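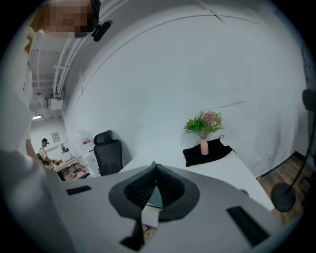 第八章　走进现场：参观、演示与开放日

学习目标

学完本章后，学生应能说明参观、演示与开放日三种形式的区别；能依据参观任务书完成现场记录；能分辨演示中由人完成的动作与由设备完成的动作；能撰写一份结构完整的参观报告。

本章建议学时为8学时，其中课堂讲授3学时，其余用于现场参观和报告讲评。

引言

前七章讨论了机器人的结构、传感、控制与编程，所用材料多为图纸、曲线和程序清单。学生据此可以掌握原理，但对设备在实际工作环境中的尺度、节奏和声响仍缺乏了解。夹爪的两指闭合时用多大的力，操作人员站在什么位置，一项抓取任务要重复多少遍，这些问题在书面材料中往往只有一行说明，到了现场则需要用半天时间去看。

自动化领域的企业和研究机构大多定期接待来访者。接待的目的各不相同：有的面向采购单位，重在展示成品性能；有的面向学校，重在讲解工作过程；有的面向周边居民，重在回应公众关切。来访者事先应弄清自己参加的是哪一种活动，并据此准备问题。

8.1　三种形式

参观，指来访者在接待人员带领下，按既定路线观看日常工作。参观期间工作照常进行，来访者不得要求操作人员中断或重做某一动作。

演示，指接待方为来访者专门安排的操作。演示的对象、次序和时长均经过预先选定，成功率通常高于日常工作，记录时应当注明“演示”字样，不可与日常数据混用。

开放日，指机构在固定日期向公众开放部分区域。开放日人流较大，讲解较为概括，适合初次接触本领域的学生。

8.2　案例：托克斯泰德开放日

本章以托克斯泰德（Tokstead）实验中心的开放日为主要案例。该中心从事柔性抓取与示教数据方面的工作，每年举办一次开放日，最近一次为10月8日，接待来访者100人，分批进入工作区，每批由一名讲解员带领。

中心对外开放的内容分为两部分。第一部分为“维罗文”（Virovine）项目，研究软质指面夹爪对轻薄、易变形物品的抓取，操作对象包括布料、花枝和小型容器。第二部分为“科斯”（Kos）项目，研究如何把人的操作过程整理为可供机器人学习的材料。两个项目共用场地，操作人员也相互轮换，来访者在同一条路线上即可看到两项工作的衔接。

中心在7月发布了来访须知，摘录如下，供各校制定本校规定时参照：

一、进入工作区前，应将背包和外套存放于入口处。
二、行走时不得越过地面标线，不得倚靠工作台。
三、未经讲解员许可，不得触碰夹爪、物品及线缆。
四、操作人员工作期间，来访者不得与其交谈，提问统一在讲解结束后进行。
五、拍摄限于指定位置，并应遵从现场工作人员的要求。

8.3　观察什么

初次参观的学生容易把注意力全部放在夹爪上。夹爪固然重要，但一次抓取能否完成，还取决于物品的摆放、台面的高度、光线的方向以及操作人员的姿势。编者建议按由外到内的顺序观察：先看房间和通道，再看工作台，然后看台上的物品，最后看夹爪与物品的接触部位。

对于软质指面的夹爪，应重点记录以下内容：指面在接触物品前后的形状变化；夹持位置与物品重心的关系；物品放下后是否保持原有形态。花枝一类的物品形状不规则，各部分软硬不一，适合用来比较不同的夹持位置。布料则应注意折边和边角，观察夹爪从何处着手。

记录时应使用短句，并写明时间。判断与事实应分栏填写。例如，“操作者停顿3秒”属于事实，“操作者在寻找夹持点”属于判断，后者须在提问环节向讲解员核实。

8.4　参观前的准备

教师应在参观前一周发放任务书。任务书包括参观地点、路线、分组名单、观察要点和提交日期。附录中收有普拉赫（Pullach）教学点使用的任务书样本，共列观察要点19项，各校可根据学时予以删减。

学生应在出发前复习第四章“末端执行器”和第六章“人机协作的安全要求”，并各自拟定不少于3个问题。问题应当具体，能够在现场得到回答。诸如“机器人将来会怎样发展”之类的提问，宜留待课堂讨论。

思考与准备

1. 查阅本地一家机构的接待说明，判断其活动属于参观、演示还是开放日，并写出依据。
2. 某小组在报告中把演示时的抓取结果列为该设备的日常成功率。指出这一做法的问题，并提出修改意见。
3. 为软质指面夹爪抓取花枝的工作设计一张记录表，要求事实与判断分栏。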